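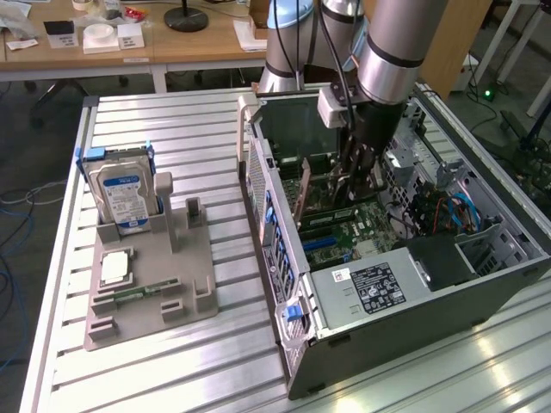
Teaching card and memory removal by hand guiding, the arm reaches down at an angle

piyumi_h
Hello all. I am working on a small project where we teach a robot to take apart old desktop computers. First memory module, then expansion card, later the hard disk. I teach by hand guiding: I hold the forearm, move the gripper down into the case, close it, and pull up. The controller records the joints and plays it back.

My problem is the pulling. When I do it with my hands on the arm, I feel the part is coming straight. In the playback it goes a little to the side, and the card stays stuck in the slot. From 45 recorded demonstrations of the expansion card, only 3 gave a playback I would call good. The tower is lying on its side, open, so the pull direction should be simply up from the table.

Is this a limit of hand guiding, or am I teaching badly? I would be thankful for any advice.

Piyumi Hettiarachchi

rondau
Your hands are the problem. When you push on the forearm you also push on the wrist, and the arm gives a little. Then you record that. Put a remote control on it and lock the orientation before you pull. I use a 3D mouse and I would never go back.

svenja_j
I don't agree with Rondau. I did the same kind of task in August with remote control, and I had the opposite trouble. With the mouse I could not feel when the card was free, so I pulled too long and too hard. One time the whole case moved on the table together with the card. With hand guiding you at least feel something.

Piyumi, how do you hold the arm? If both of your hands are on the forearm, try to hold near the bracket of the gripper instead. The distance from your hand to the part is then much shorter.

Also, is your case clamped? You have a slotted table, so please use the slots.

piyumi_h
Thank you both. Yes, I was holding the forearm, because near the gripper there is the cable and I was afraid to catch it. The case is not clamped, it is only lying by its own weight. I thought it was heavy enough. Maybe this was a wrong idea.

rondau
Not clamped! Then throw away all your recordings. You don't know what moved.

svenja_j
This is a bit hard, but on the clamping he is right. If the tower turns by a very small angle between two demonstrations, your playback goes to a slot that is not there anymore. For the memory it is even worse than for the card.

zomix
Did you open the latches at the ends of the memory slot before you teach? And the screw of the card bracket? Sorry if it is a stupid question, but I lost one full day because of this screw.

piyumi_h
Not stupid. The screw I take out before. The memory latches I also open by hand for now. I want to teach this to the robot later, but with fingers of this size I do not see how to reach them.

zomix
Then leave them for later. On the putting down side, do you have fixed places for the parts? I teach the release separately from the pull, as two short demonstrations. If the first one is bad I repeat only that one.

piyumi_h
Yes, we have a printed fixture at the left of the tower. The hard disk stands upright in the back, the processor has its own recess, and there is a long slot for the memory. Until now I recorded pull and release in one piece, so a mistake in the slot of the fixture cost me the whole recording. I will cut it in two, this is a good advice.

rondau
Cutting is fine. Still, for the straight part of the motion nobody should use a human arm. You guide to the grasp, stop, and then command a straight line up. What is there to demonstrate in a straight line?

svenja_j
The small wiggle! A card does not come out in a pure straight line, at least not the old ones. You lift a little at one end, then the other. This is exactly the knowledge that a person has in the hands. If you program only the line, you need more force, and then you are breaking slots.

rondau
I never broke a slot. But I accept that my cards were newer.

piyumi_h
Hello again, here is what I did. I clamped the case, held the arm near the bracket, tied the cable higher so it is away from my fingers, and recorded pull and release separately. I made 67 new demonstrations with the card. The playback is much better and the sideways motion is almost gone. Where it fails now, it is mostly the grasp: one finger comes down on the top edge of the card.

I also tried the straight line from Rondau. For the memory it works nicely when the latches are open. For the card I stay with the wiggle.

svenja_j
Very nice to read. For the grasp, open the gripper wider and come down slower in the last part, and record some demonstrations where you start from a bad position and correct it. Mine learned a lot from those.

zomix
What closing force do you use on the memory module? Mine slips when I go low.

piyumi_h
I have to look it up in the controller, I will write it here tomorrow.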